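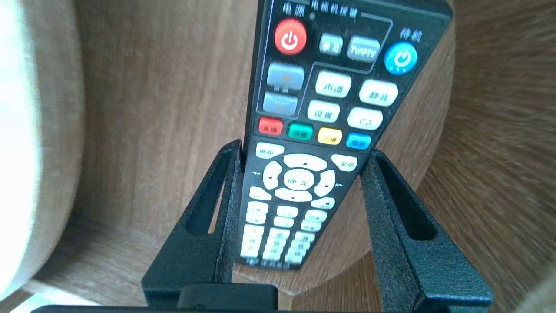
Renting out a furnished apartment: what do you leave for the tenant?

minttu_t
I am moving to another city for work in March and I will rent out my apartment with furniture, first time for me. The agency gave me a list, but it is very short and it says almost nothing about small things. Do you leave kitchen things, bedding, tools? And is a deposit of one month enough? My tenant will stay 12 months.

Thank you in advance,
Minttu Toivonen

Sastry
Leave as little as possible. I have rented out for 6 years and every small thing becomes a discussion at the end. Bed, table, wardrobe, washing machine. The rest they can buy.

nolelari
I don't agree with Sastry. If the ad says furnished, people expect to cook dinner on the first evening. I leave plates, two pots and a kettle, all cheap, and I never ask about them again. What I do write down is the condition of the big furniture, with pictures for every room.

My table, for example: 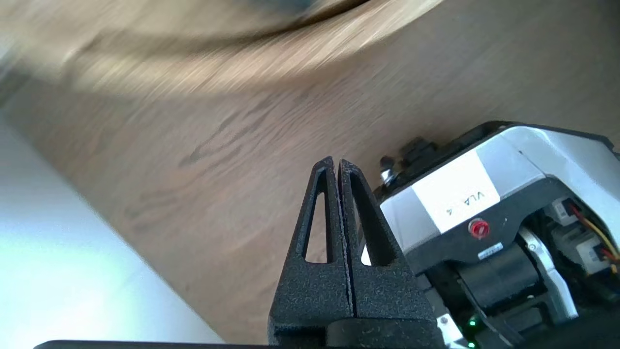 Table top, the grain runs dark in some places

The tenant gets the same pictures by email and answers "I agree". It took me one evening.

Sastry
And when she puts a hot pan on your table? With your email you still have to argue what is normal wear.

nolelari
Yes, but then we argue about one table and we both know how it looked. Last time we settled on 25 from the deposit and she was not angry.

tornano
Bedding is where I would stop. A mattress is fine if it has a washable cover, but sheets and pillows I would take away. People have their own taste, and many do not want to sleep in what another person used.

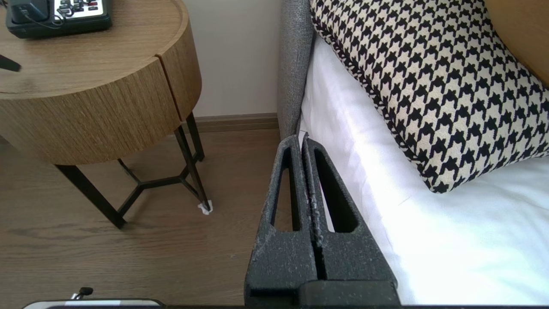

I paid 70 for a good mattress cover and I think it was worth the money. Wash it between tenants and put a new one when it gets thin. About the deposit, please check the rules where you live, in some places there is a maximum.

minttu_t
Thank you all. I will take the pillows and leave the plates. Sastry, do you at least leave curtains? The living room has big windows and the rail is made for mine.

Sastry
Curtains yes, I am not a monster. But write them in the list, with the color and the number of pieces.

gravutix
One more thing, please collect all the manuals in one folder and leave it in a kitchen drawer. I got calls at 6 in the morning about the boiler until I did this.

nolelari
Good advice. Also write where the main water valve is. My tenant looked for it behind the wrong cupboard.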